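青少年网球转硬地后的发球数据，大家怎么记录的？

版块：训练与器材 > 青少年网球
回复 9

底线漂移
楼主
队里这个夏天在 Trordale 的室外硬地训练，U14 组，每周四练。七月开始给每个孩子记发球，目前的口径是一发进区率、二发进区率、双误数、落点分区（外角、追身、内角）。

问题出在一发进区率上。同一个孩子，篮筐球练习能到六成多，一进对抗局就掉到五成以下。我原以为是体能，后来把对抗局放到训练最前面，数字基本没变。

两个疑问：
一、篮筐球的数据还有没有单独统计的必要；
二、落点分区用三分还是四分，四分的话中间那条线怎么画。

铝框老拍
篮筐球的数据有用，但别和对抗局放在一张表里。篮筐球测的是动作重复性，对抗局测的是动作加决策，再加发球间隔。你把两列并排放，家长看了只会问为什么掉了。

落点三分够用。U14 的落点离散度本来就大，四分以后每格样本太少，看不出东西。

Khrystyna-Mariia Vakulenko
不同意楼上关于三分的说法。追身这一格太宽，偏外角的追身和偏内角的追身对接发方是两种球，一个顶正手，一个顶反手。合在一格里，后面做接发分析时没法拆。

我的做法是原始记录四分，汇总时合成三分。原始数据细一点没有成本，反过来就补不回来了。

铝框老拍
成本是有的。场边记录的人要在两分之间判断落点，四分时误判率明显高。我让两个助教同时记同一盘，三分的一致率能接受，四分有不少对不上，争议几乎都集中在中线两侧。

底线漂移
楼主
一致率这个我没测过，下周试一下。目前是一个人记，我自己记或者替补球员记，确实没有交叉核对。

补充一下样本量：现在每个孩子累计 1000 个左右的篮筐发球，对抗局的少得多，人均还不到篮筐的四分之一。

双打线外
先把样本凑够再谈分区。对抗局二百来个发球，再按一发二发拆，再按平分区和占先区拆，再按落点拆，每格还剩几个？这个量级上五六个百分点的波动不说明任何问题。

另外平分区和占先区一定要分开。右手孩子在占先区发外角，多数人 U14 阶段抛球会往左跑，进区率天然低一截。混在一起统计，你看到的下降可能只是两侧发球数不均衡。

Antonina Onyshchenko
补一个常被忽略的变量：发球间隔。篮筐球孩子平均几秒一个，肌肉记忆是连续的。对抗局两个一发之间隔了一个回合、捡球、走位，动作等于每次重新启动。

我们做过一个对照，篮筐球强制间隔 25 秒，其他条件不变，进区率就往对抗局的数字靠了一大截。所以楼主看到的落差，相当一部分是练习结构造成的，跟心理素质关系没有想象中那么大。

底线漂移
楼主
这个思路有用。我翻了一下记录，篮筐球那几组每组 18 个，从第一个到最后一个基本没停。

打算改成这样：
每组减到 15 个，组内强制间隔，平分区和占先区交替；
发之前先报落点，报外角发到内角，即使进区也单独标记；
每组第一个发球单列一栏，不并入平均值。

第三条是因为比赛里每个发球局的第一分，孩子们丢得特别多，想看看和这个有没有关系。 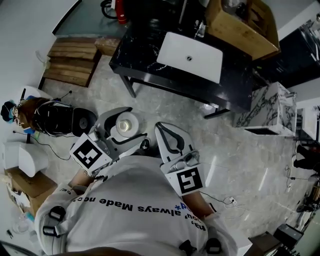
Khrystyna-Mariia Vakulenko
第三条可以，但单列以后样本更少，每组只贡献一个数。建议至少攒一个半月再看，中途不要给孩子反馈这一栏，否则他们会专门对付第一个球，数据就污染了。

报落点这条我们也做，有一个细节：要报给记录的人听，不要报给对面接发的人听。接发方提前知道落点会站位，发球方看到站位又会改主意，最后记的是博弈，测不到控制力。

铝框老拍
报落点我有保留。U14 里有一部分孩子连进区都不稳定，这个阶段强调落点，挥拍速度会立刻降下来，变成推球。进区率好看了，动作退步了，教练半年后才发现。

要报的话，建议同时测球速，哪怕只测相对值。手持测速枪够用，站在发球方正后方，位置固定，不要换人拿。

双打线外
测速枪角度偏一点读数就偏低，而且外角球和内角球偏的量不一样。站正后方测出来的内角球速度总是比外角好看，别拿这两个直接比。同一个落点自己和自己比没问题。

预算允许可以用三脚架架死，比人拿着强。

底线漂移
楼主
测速枪队里有一把，Brodunex 的，电池仓有点松，能用。三脚架也有。

关于推球的问题，目前的想法是设一个下限：低于该球员自己平均球速太多的发球，进区也不算有效。下限怎么定还没想好，各位有没有经验值？

Antonina Onyshchenko
不要用平均值，用中位数。篮筐球里总有几个完全没打正的，会把平均值拉下来，下限跟着变松。

具体百分比我不建议照抄别人的。先不设限记两周，看每个孩子自己的分布，有的孩子一发速度很集中，有的散得厉害，统一一个比例对后者不公平。

铝框老拍
两周太短。中间赶上 Prendmont 那站分站赛，赛前一周大家都会减量，速度分布和平时不一样。要么赛后再开始，要么把那一周剔掉。

Khrystyna-Mariia Vakulenko
那一周不用剔，打个标签单独放。赛前减量期的速度分布本身就值得看，减量以后速度没回升的孩子，多半是前面练过了，肩的负荷要查一下。

说到负荷，楼主每周四练，篮筐球加对抗局，单个孩子一周总发球数是多少？U14 这个年龄段，我更在意这个数，进区率排在后面。

底线漂移
楼主
总数没有按周汇总，只有按次的。热身发球也没记，这块确实是漏的。晚上我按周重新拉一遍表，把热身按时长估一个数进去。

双打线外
热身别估，直接数。估出来的永远偏少。让孩子们热身也从筐里拿球，发完看筐里剩多少就行，不需要专门的人盯。

底线漂移
楼主
可以，下次训练就这么做。

目前定下来的口径：原始记录四分，汇总三分，两人同时记，争议球记为中间格；平分区占先区分列；发球间隔强制；球速用三脚架，只做同落点纵向比较；热身计入每周总数。每组第一个发球单列，暂不反馈给球员。

铝框老拍
争议球记中间格不对，四分没有中间格。应该单独设一栏“未判定”，汇总时合三分，两个中间区之间的争议自然就消掉了，剩下外角和追身之间的再看比例。

底线漂移
楼主
对，写错了，改成未判定栏。表头我重新排一下，十月室外季结束前先跑这一版。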